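In Praise of the Boring Box

I have been in a friendly argument with my colleague Tsehay Habte since January, and I would like to put my side of it down where more than one person can read it. The question is what we ought to be collecting when we ask people to show robots how to do things with their hands. Tsehay likes variety above all. Her part of the Anodar project has demonstrations of 65 different household tasks, and I'll admit it makes a wonderful slide. My own affection is for one clear plastic storage box with a lid, a handle and latches, and for doing it over and over until we understand what we're asking of the machine.

Clear plastic is a humbling material, you see. A depth sensor tends to look straight through it, and a learned policy that is perfectly happy with a coffee mug may have very little idea where a see-through wall begins. People cope with this without thinking (I certainly never gave it a thought before I came to Allville), and a demonstration with hand-held grippers lets us borrow some of that skill. The person does the job with the same kind of fingers the robot will have, and the views from the head and from the tool go into training together.
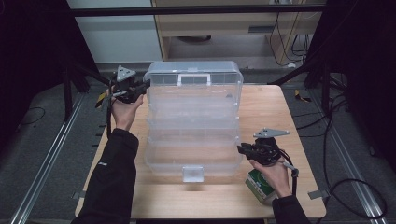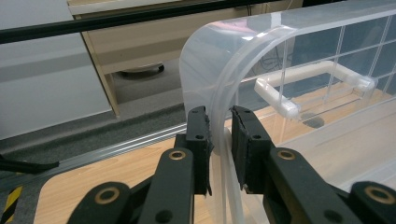
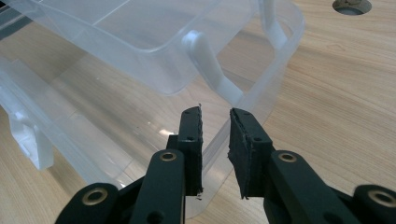 Working on the clear box with hand-held grippers.

What I keep coming back to is how much of a good demonstration lives in the approach. When Liya Ayele joined us, she suggested we stop trimming the slow parts, the little hesitations before a grasp, and I resisted for longer than I should have. We had been treating those seconds as waste! We trained one policy on the trimmed recordings and one on the whole ones, and over 16 trials apiece the first managed 2 clean grasps of the lid and the second managed 7. I know that's a small result, and I wouldn't hang a paper on it, but it changed how I look at our recordings, and we would never have noticed it with 65 tasks and a handful of tries at each.

Tsehay's answer is that a robot raised on one box will be a specialist in one box, and she has a point. I only think the wide collection should come second, after we've learned on something narrow which parts of a person's motion are worth keeping. She thinks I'm stalling. We've agreed to run her mixed set and my dull one through the same training this spring, with Liya picking the test objects, and neither of us gets to see them beforehand.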